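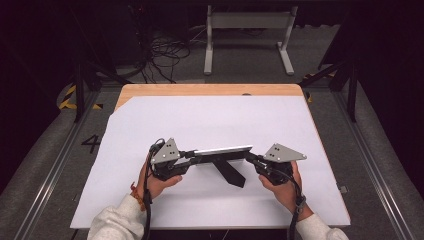

4 min read

I do all my hunting and fishing gear maintenance at the kitchen table, mostly in November when the season winds down and the weather turns foul. My dad used to do his in the shed, but my shed has no heat and one sad light bulb, so the table it is. Over the years I've picked up a few habits that keep the gear going and keep the peace at home.

Cover the table first. Big sheets of butcher's paper are my favourite, and an end roll from a print shop will last you years. Newspaper works too, though the ink comes off on everything once there's oil about (ask me about my good cream tea towels). Let it hang over the side you're sitting at, and you won't end up with grease on your lap.

Binoculars

Mine live in the ute and they cop a lot of dust. Blow the grit off before you touch the glass with anything! A little rubber puffer is perfect. Then a soft brush, then a proper lens cloth with a drop of lens cleaner on the cloth, working from the middle out. No shirt tails. I ruined the coating on my first decent pair with a flannel shirt and I still get cross thinking about it.

If the eyecups have gone sticky, wipe them with warm water and a bit of dish soap on a rag, and dry them well. Leave them extended overnight.

Waders

Turn them inside out and hang them by the feet. I made a hanger out of an old broom handle and 2 bits of rope, and it's lasted longer than the waders did. To find a pinhole, go into a dark room and shine a torch down the inside of each leg. Circle anything that glows with a grease pencil. I patch from the inside with Zodo seam glue, a dab the size of a ten-cent piece, and give it a full day before I go anywhere near water. The tube says 4 hours. I don't believe the tube.

Never fold them wet. You'd think I'd have learned that one the first time.

Knives

I use a two-sided Akside stone that's 600 grit on the fine side, and that's plenty for field dressing and fillets. People go much finer and good luck to them. Soak the stone if it's the soaking kind, put it on a damp cloth so it doesn't skate around, and colour the edge of the blade with a black marker before you begin. After a few strokes you'll see where the marker has come off and whether your angle is any good. Best trick I know for beginners.

For a fillet knife with a bit of flex, go lightly and keep your fingers off the tip. Wash the handle as well as the blade, especially the spot where they meet, where old fish likes to hide. Store it out of the leather sheath, which holds damp and will spot the steel over winter.

Reels

Rinse them in fresh water with the drag done up, then back the drag right off before you put them away for the season. If you're pulling one apart, lay the pieces out in a line on your paper in the order they came off, and number them in pencil right beside each part. I do this every single time, even with the old Amini spinning reel I could probably rebuild blindfolded. One drop of oil on the bearings, a smear of grease on the gears, and that's it. Too much grease in cold weather makes a reel feel like it's full of porridge.

An egg carton is great for the tiny screws. So is a magnet stuck under a saucer, as long as they're steel.

Boots and wool

Stuff wet boots with newspaper and change it after an hour or so, then again before bed. Keep them well back from the fire. I had a sole peel clean off a good pair that way, on the first morning of a trip, 60 kilometres from the nearest shop, and walked out with it held on by fencing wire.

Wool jumpers and socks get a cool hand wash and are dried flat. I skip the scented stuff for anything I'll be wearing in the bush. Sosum wool wash in the plain bottle does me fine, and a tub with a tight lid keeps the moths out. Throw in a bit of cedar if you have it.

Licences and tags

This is more of a kitchen drawer tip. I keep one big zip bag with the licences, tags, harvest cards and a pencil on a string, and it goes back in the same drawer after every trip. Check the expiry dates when you do your gear and write them on the calendar. Regulations change from year to year too, so I chuck out the old booklet as soon as the new one turns up. I once spent a whole evening planning around bag limits that had been out of date for two seasons.

When you've finished, roll the paper up from the far side with all the grit and oily rags' worth of muck inside it. The rags themselves go outside, spread flat to dry. Don't leave them bunched up in a bin, as some oils can heat up and catch fire.

Filed under: Field & Stream Gear, Home Maintenance, Off-Season Jobs

Contact | Copyright 2024, all rights reserved | Back to top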